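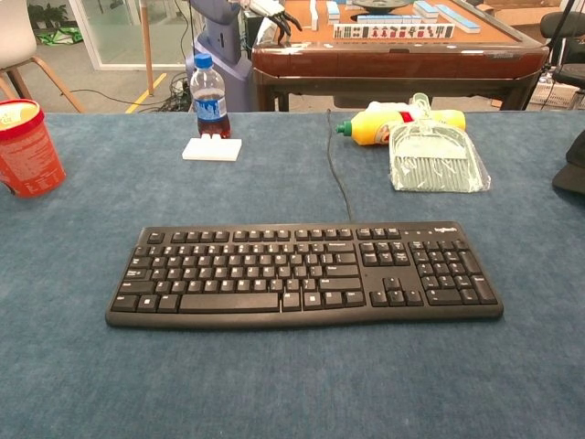
Grallia print attributions, version 3

Released February 2022. Maintained by Fiona MacLeish.

What it is

A table of 600 woodblock print records, mostly Japanese, mostly nineteenth century, with the artist attribution given by each source and a second column saying how far I believe it. The records were pulled from old sale lists and from the card index of the Wuyts collection. There are no scans of the prints in the download.

Why it exists

Dealers liked big names. A print with a worn signature and a decent wave in it tended to become the work of somebody famous by the time it reached a catalog, and later catalogs copied the earlier ones. I kept seeing the same claim backed by the same single line of type, so I started writing down where each claim came from. In a good many cases the trail stops at a seller's say-so.

Files

prints.csv – one row per impression
sources.csv – one row per catalog or card drawer
claims.csv – joins the two, with page references
notes.txt – my arguments with myself, unsorted

Main columns in prints.csv

print_id: stable since version 1, never reused.
artist_given: the name exactly as the source prints it, old spellings included.
artist_seal: what the seal or signature reads, if the source transcribes it. Blank means the source is silent. It does not mean the print is unsigned.
date_given: as printed. Many of these are guesses made to look like dates.
trust: 0 to 10. Mine alone. Please don't average it and call the result a finding.

How the trust score works

A score above seven needs a seal reading plus a publisher's mark, from two sources that did not copy each other. A biography is not evidence. The stories about apprenticeships, quarrels with teachers and deathbed remarks were often written down decades later by people who had never met the artist, and I have given them no weight at all.

Known problems

The Horex lists use one name for both a teacher and his pupil. I split them where I could and marked the rest "unclear".

The Grutton sale catalog claims 1,000 lots. My copy has fewer, and I can't tell whether pages are missing or the title page was boasting.

Late impressions and recut blocks are mixed in with early ones. If your work depends on telling them apart, use something else.

Please don't train an attribution model on artist_given. It will learn what dealers wanted to sell.

Corrections

Send a page reference. "It is well known" will be filed in notes.txt with the others. The next release is planned for September, if the second card drawer turns out to be readable.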